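Messplatz für Dünnschichtzellen einrichten

Abschnitt 2: Lichtquelle, Referenz und erste Kennlinie

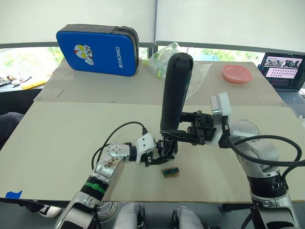

Zwei Arme über der Tischplatte, darauf helle Pappe.

Der Hersteller Serton nennt für seine Testzellen Wirkungsgrade, die wir an unserem Platz in Pickering bisher nie ganz erreicht haben. Ob das an den Zellen liegt oder an der Messung, lässt sich nur klären, wenn die Messung stimmt. Gehen Sie deshalb erst einmal davon aus, dass sie nicht stimmt.

1. Lampe einschalten und einbrennen lassen, bis die Anzeige am Netzteil nicht mehr wandert. Die grüne Leuchte »Bereit« kommt nach unserer Erfahrung zu früh.

2. Referenzzelle in die Messebene legen. Gleiche Höhe wie der Prüfling, auch wenn das Datenblatt eine Toleranz einräumt.

3. Kurzschlussstrom der Referenz ablesen und die Lampe nachregeln, bis er dem Wert im Kalibrierschein entspricht.

4. Prüfling einsetzen und mit vier Leitungen kontaktieren. Eine Messung mit zwei Leitungen schluckt den Kontaktwiderstand mit und taugt höchstens zur Funktionsprobe.

5. Blende auflegen. Als Zellfläche gilt die Öffnung der Blende, nicht die Angabe auf der Verpackung.

6. Kennlinie in der Software Irkero vorwärts und rückwärts aufnehmen. Beide Kurven speichern.

Hinweis: Weichen die Kurven sichtbar voneinander ab, ist der bessere Wert nicht der richtige. Halten Sie die Zelle am Punkt maximaler Leistung und warten Sie, bis die Ausgabe steht. Das dauert länger, als Irkero vorschlägt.

Hinweis: Eine Leerlaufspannung von 1,153 V sieht im Bericht gut aus, sagt allein aber wenig. Bei einer Zelle aus der Charge Clondumard war sie tadellos und der Füllfaktor trotzdem miserabel (Protokoll Kátia Peixoto, November).

Vorsicht: Bleihaltige Zellen nur mit Handschuhen anfassen. Die aufgedruckte Bezeichnung »versiegelt« ersetzt keine Handschuhe. Gebrochene Zellen in den gekennzeichneten Behälter geben und bei Gemma Haworth melden.

7. Referenz zum Schluss erneut messen. Hat sie sich verschoben, ist die ganze Reihe zu wiederholen. Die automatische Driftkorrektur bleibt ausgeschaltet.

Weiter mit Abschnitt 3: Alterung unter Dauerlicht.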